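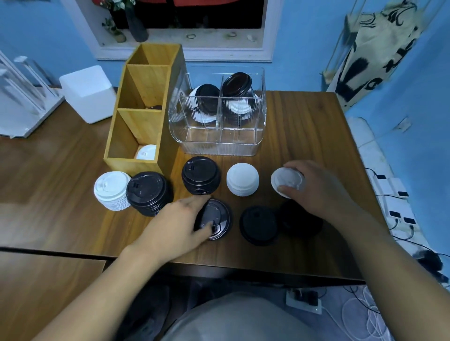 Giving up sugar in coffee, part two

6/15/20

When I last wrote about this I had gone a whole two weeks without sugar in my coffee and was, by common agreement, unbearable. Several of you wrote in to ask whether I'd kept it up. I have, mostly, and I would like it noted that the "mostly" covers a bad afternoon in April and nothing else.

For anyone new: I took sugar in coffee for nearly 20 years. Two spoons, heaped, and a third if the cup was big and no one was looking. My grandmother took four and lived to a great age, so I never saw it as a problem until my dentist, Dr Santoro, went quiet while looking at my back teeth. Ornella Santoro is a cheerful woman who hums while she drills. The humming stopped. I went home and put the sugar bowl on top of the wardrobe.

The first thing I learned is that I don't like coffee. I like warm syrup with a brown taste to it, and I had been calling that coffee since I was a student. Without the sugar, what came out of my machine tasted like a burnt fence. I said so to Remo Sala, who runs Barbieri on the corner and has sold me the same bag of dark roast for years, and he told me with no shame at all that it was his worst coffee and he'd always assumed I bought it for guests.

So he moved me on to something lighter, at twice the price. I am now a person who pays extra for less flavour, and I own a small set of scales.
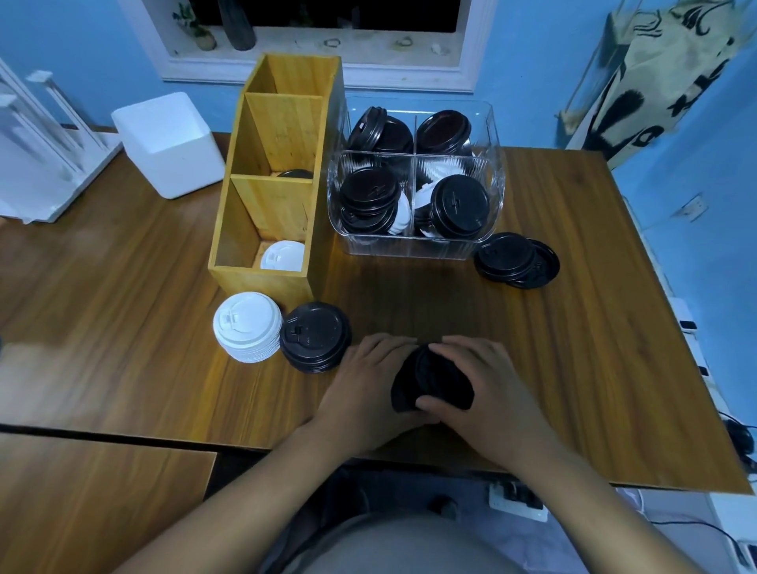
The second thing is that other people take it personally. My sister-in-law Katia put sugar in mine without asking for all of Easter lunch, then watched me not drink it. Dario at work thinks it's a phase. He has offered me a biscuit with every cup since, held out at arm's length as if I were a horse, and I've eaten most of them, which I suppose undoes the good. Ornella says a biscuit still counts. I asked her about half a biscuit and she went back to humming, so I've taken that as permission.

A few practical notes, as I did promise some.

Cutting down slowly didn't work for me. I tried going from two spoons to one and a half and spent the whole week thinking about the missing half. Stopping dead was worse for four days and then fine.

Milk helps. It has its own sweetness, and you only notice once the sugar is gone. Warm it if you can be bothered.

Don't start during a heatwave, a house move or a visit from your parents. I managed two out of three.

Cinnamon does nothing. I've read in all sorts of places that it tricks the tongue, and my tongue was not tricked. It also floats, and you breathe it in, and then you have to explain the coughing to everyone on the call.

Fengying Xiao, who reads this blog from Skoravville and is much stricter than I am, wrote to say that she gave up sugar and milk together and now tastes blackcurrant in hers. I have been looking for the blackcurrant ever since. Last week I thought I had it, and it was the jam knife.

As for whether I feel better, I'm not sure. I sleep the same and weigh the same. I did go back to the old dark roast one morning, with two heaped spoons, as a sort of test (this was the bad afternoon's less serious cousin, and I had forgotten it until I was halfway down this page). It was so sweet that my ears hurt. I finished it anyway, standing at the sink, and then washed the spoon and put it back in the drawer.

The bowl is still on the wardrobe. There may be ants. I'll have a look when I can find the stepladder, which I think Katia has.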